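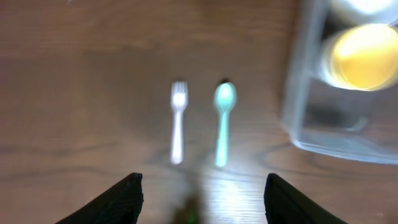
August 2025

The water heater in the Driston flat has a 30-gallon tank, and since May it had been tripping its breaker every few days. I replaced the lower element first. The old one measured open to ground, so I assumed the job was done. It tripped again after 2 days.

Lerato Motaung suggested checking the terminal block before buying anything else. One screw on the upper thermostat was loose, and the insulation next to it had gone brown and brittle. I cut the wire back to clean copper, stripped it and tightened it down again.
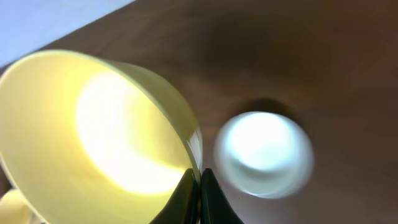

Supply voltage at the block was 243 with the load off. It sagged by 2 under load – normal for a run of that length. The thermostat is still the original part, and I have a spare on the shelf. Before fitting it I want to drain the tank and look at the anode rod, which means finding a socket that fits the hex head. The one in my set is too shallow.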